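A Kitchen of Its Own

The shared workshop in Irkow is the sort of place where you go in to borrow a clamp and come out two hours later knowing far too much about gearboxes. I had promised myself a short visit. I stayed until the kettle had been round twice, and I would happily have stayed longer!

The members call their project Vidine, and they have been at it since June, mostly in the evenings and always with somebody's supper going cold on a windowsill. The idea is a simple one to say aloud: a robot arm that can find its way about a kitchen. A real kitchen is dear to knock about, though, and a child's play kitchen is not, so a toy one it was (a knob is a knob, they told me, whatever size it comes in). 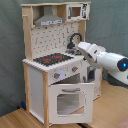
What surprised me was how much of the work is fuss over small distances. Reaching for a tap sounds like nothing at all until you have to spell it out to a machine, and then there are the hob, the sink and the oven door to think of as well, each wanting its own approach. The group keeps a battered notebook of tries, now at more than 1000, with remarks in the margin that I have been asked not to print.

They meet at 19 Fu Lane, behind the old dairy, and there is room for 10 at the bench if everyone breathes in. Newcomers are welcome, soldering skills or no, and next on the list is teaching the arm to shut the oven door.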